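# Does Toothpaste Really Do Anything?

*Questions to ask at the sink, by Jyoti Bhatia*

Grown-ups say a lot of things about toothpaste. Use more. Use less. Don't swallow it. Use the minty one, it works better. I've heard all of these, and I wanted to know which ones were true before I passed them on to you.

So let's be fussy. Every time someone tells you a fact about your teeth, ask, "How do you know?" It's a good question, even if your uncle sighs when you ask it.

## What is it trying to clean?

Your mouth is full of tiny living things called bacteria. Most of them don't cause trouble. Some of them stick to your teeth in a thin, fuzzy layer called plaque. If you have ever run your tongue over your teeth first thing in the morning and thought "yuck," you've met it.

The bacteria in plaque eat sugar, and when they do, they make acid. Acid can pull minerals out of the hard outside of your tooth. If that happens again and again, you can end up with a hole.

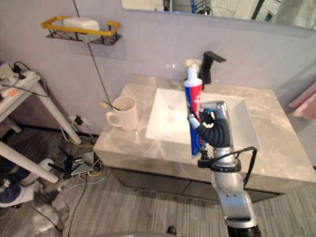
Now, which part gets rid of the plaque, the brush or the paste? Most people would say the paste, because it has the flavor and the foam. I'm not so sure they have thought about it. The bristles do most of the scrubbing. If you squirted paste into your mouth, swished it, and spat it out, a lot of the plaque would stay right where it was.

That doesn't mean the paste is useless. It just has a different job from the one people think it has.

## What is in the tube?

Read the small print on the back of a tube sometime. It's dull, but it tells you more than the front does. Most toothpastes have:

- **Something slightly gritty.** It's ground up very fine and helps rub stains and plaque away.
- **Something to make foam.** It's a kind of soap.
- **Something to keep it damp.** Without this, the paste would go hard in the tube.
- **Flavor.** Usually mint.
- **Fluoride.** Most kinds have it, but some don't.

Fluoride is the one I would stick up for. It helps your teeth take minerals back in after acid has pulled some out. Scientists have tested this for many years, on many people, and it keeps coming out the same way. That's what I like to see before I believe something.

Foam is another matter. It feels like hard work is going on in there, doesn't it? But lots of foam doesn't tell you your teeth are clean. It tells you there's soap in the paste.

Mint is sneakier still. Mint has a chemical in it called menthol, and menthol tricks the nerves in your mouth into feeling cold. You can feel very fresh and still have a bit of lunch stuck behind a back tooth.

## Why does the tube stay squashed?

Squeeze a shampoo bottle and let go, and it usually pops back out. It sucks in air as it does. Many toothpaste tubes are made of thin, bendy layers that don't spring back much, so a dent you make in the morning may still be there at bedtime.

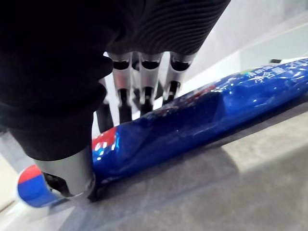
*A blue tube on its side, with creases and dents in the middle.*

Some people get cross if you squeeze in the middle. They say you waste paste that way. Do you? I can't see how, as long as somebody pushes the rest up from the bottom later on. The paste hasn't gone anywhere.

Here's something odder. Paste is a liquid some of the time and a bit like a solid the rest of the time. Leave it alone on the brush and it sits in a lump. Push on it and it flows. Ketchup does this too, and so does mayonnaise.

## How much do you need?

In ads, the paste goes all the way along the brush in a big curly wave. Ask who gains from that. The people who sell toothpaste would be quite happy if you ran out sooner!

If you're 6 or older, a blob the size of a pea is enough. Children from three up to that age should use a pea-sized blob as well, and for the very little ones, it's a smear as small as a grain of rice. Swallowing a lot of fluoride paste isn't good for you, so spit it out when you're done.
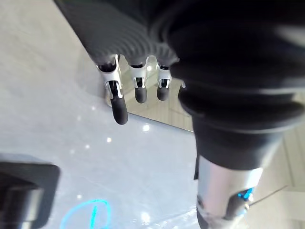

## Try it yourself

You'll need a toothbrush, some toothpaste, a mirror, and a clock that shows seconds.

1. Brush the way you always do, and stop when you think two minutes have gone by. Don't peek at the clock until you stop.
2. Write down how long you really took. Mine was far too short, and I had been telling everyone I was a careful brusher.
3. The next night, brush with water only for the first minute. Add your pea of paste and brush for two minutes more.
4. Look in the mirror and run your tongue over your teeth after each part. Did the water do more than you expected?

One try doesn't prove much — you might have been tired, or had toffee that day. Do it again on other nights and see if you get the same answer. And keep using the paste at the end, because you can't feel fluoride working with your tongue.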